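Gadier Finger Set — replacement kit and service notice
Fits: Erninen two-arm table cell, left and right wrist
Status: in stock, ships in 2 days
Sold by Marulanda Parts & Service

READ BEFORE ORDERING — service notice 14, posted 21st July

Short version. Left gripper on some Erninen cells can let go of a rim it reports as held. Basket drops or tips. Happens on thick braided rims, mostly dark ones. Flat-sided bins and cartons not affected as far as we know.

What customers saw
- grip confirmed on screen, basket slides down one side on the lift
- no fault code, arm carries on to the place position
- second attempt on the same basket usually fine, so it gets missed

Abelardo Benavides on our bench got it to repeat with a stock finger set and an ordinary woven storage basket. Empty basket is enough, you don't need weight in it.

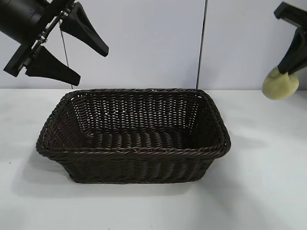 Erninen cell, woven basket on the table. Left gripper open, right arm with pale pad.

Cause
Two things stacked up. Worn finger pivots let the tips spread a little under load, and the Gokham controller reads the closing force too early. On a rounded rim the tips can sit on top of the braid and still pass the force check. Old firmware waits 28 ms, new one waits 90 ms and checks twice.

Wrist camera does not save you here. Close in on a dark glossy braid over a white table, exposure goes off and the rim edge goes soft — the vision check then passes on very little. Do not rely on it as your only grip check untill the update is on. 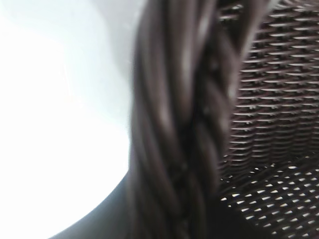
Wrist view at close range, braided rim against the white surface.

What to do now
Stop lifting braided or rolled-rim baskets above table height. Keep hands out of the cell during the lift, including the "just steadying it" kind. Guard closed. If a basket has already slipped, hit the stop, then clear it. Do not jog the arm with the basket hanging off one finger.

Check the pivots: power off, locked out, move each finger tip by hand. Any click or side play, replace the set. Both fingers, same time. Mixing old and new gives you an uneven close and you will be back here in a month.

In the kit
2 tapered fingers, black
Pivot pins and clips
Thread locker, small tube
Printed torque card
Firmware is a seperate download, no charge, same page as the manuals

Not included: wrist cable, linkage bars, pads for the right arm. Pads are on their own page.

Fitting time
28 minutes on our bench with the arm parked. Recalibrate afterward or the open width will read wrong.

Returns
Affected sets bought from us — send the old fingers back by the end of August and the kit is credited in full. Put the cell serial number on the bag please. Bags without one go to the bottom of the pile.

Had a drop already? Send us the log before you update, the update wipes it.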